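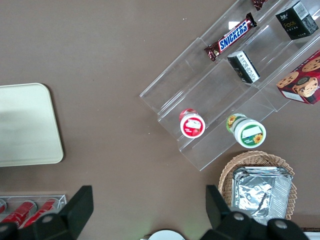 Wer im Hinterland von Lillport einmal eine Feldstation besucht hat, der kennt das Gefühl, dass dort wenig passiert. Ein Haus mit zwei Zimmern, ein Regenmesser, ein paar Fallen für Insekten, ein Heft mit Zahlen. Im Juli hat der Kreis beschlossen, die Station am Hestov nach dem Brand nicht wieder aufzubauen. Ich halte diese Entscheidung für falsch, und ich möchte erklären, warum.

Ich bin vor vielen Jahren wegen des Studiums nach Deutschland gekommen und habe an dieser Station meine ersten zwei Sommer verbracht. Man kann also sagen, ich bin parteiisch. Das stimmt. Aber ich habe auch gesehen, was in den Heften steht, und die meisten, die jetzt über die Station sprechen, haben es nicht gesehen.

Die Messungen am Hestov gehen 34 Jahre zurück. Jeden Morgen wurde die Temperatur des Bodens notiert, in drei Tiefen, dazu der Stand des Baches und der erste Tag, an dem die Erlen blühten. Eine solche Reihe kann man nicht kaufen. Man kann sie auch nicht nachholen, wenn das Geld in fünf Jahren wieder da ist. Eine Lücke bleibt eine Lücke, und jede Statistik, die man später damit rechnet, muss um diese Lücke herum gehen.

Der Kreis sagt, die Arbeit lasse sich von der Hochschule aus machen. Die Hochschule liegt 40 Kilometer entfernt. Wer das vorschlägt, ist vermutlich nie im Februar um sechs Uhr auf der Straße nach Rakier gefahren. In meinem zweiten Sommer ist die Station einmal für sieben Tage ohne Personal geblieben, weil das Auto kaputt war, und genau in dieser Woche ist der Bach über das Ufer gegangen. Wir wissen bis heute nicht, wie hoch das Wasser stand. Im Heft ist nur ein Strich.

Es gibt ein zweites Argument, und dieses nehme ich ernster. Der Wald dort wird wieder brennen, sagt man, also soll man kein öffentliches Geld hineinstellen. Der Hang hinter dem Haus ist trocken, der Zufahrtsweg ist schmal, und die Feuerwehr hatte große Mühe, überhaupt zu wenden. Ich will das nicht kleinreden. Man könnte aber tiefer bauen, beim alten Steinbruch, wo kaum Bewuchs ist. Das Büro Orlandini hat dafür eine Skizze gezeichnet, ohne Rechnung, und sie liegt seit dem Sommer bei der Verwaltung. Eine Antwort ist meines Wissens nicht gekommen.

Was mich am meisten stört, ist der Zeitpunkt. Nach einem Feuer fängt die interessante Arbeit erst an. Welche Pflanzen kommen zuerst, welche Käfer, wie viel Boden nimmt der erste starke Regen mit? Wir hätten eine Vergleichsfläche, die vor dem Brand so gut beschrieben war wie wenige im Land. Diese Gelegenheit haben wir jetzt, in diesem Herbst und im nächsten Frühling — danach ist sie vorbei.

Ich verlange kein neues Institut. Ein Container mit Ofen und Tisch würde für den Anfang genügen, dazu eine halbe Stelle. Die Geräte im Bach haben den Brand überstanden, man muss sie nur ablesen. Über das Haus kann der Kreistag dann in Ruhe streiten, auch über den Steinbruch und über die Straße.

Bis dahin fahre ich am Wochenende selbst hinaus und schreibe die Wasserstände auf. Wer ein Auto hat und früh aufstehen kann, soll sich bitte melden.

Yuzuki Hirano, 4. Oktober 2003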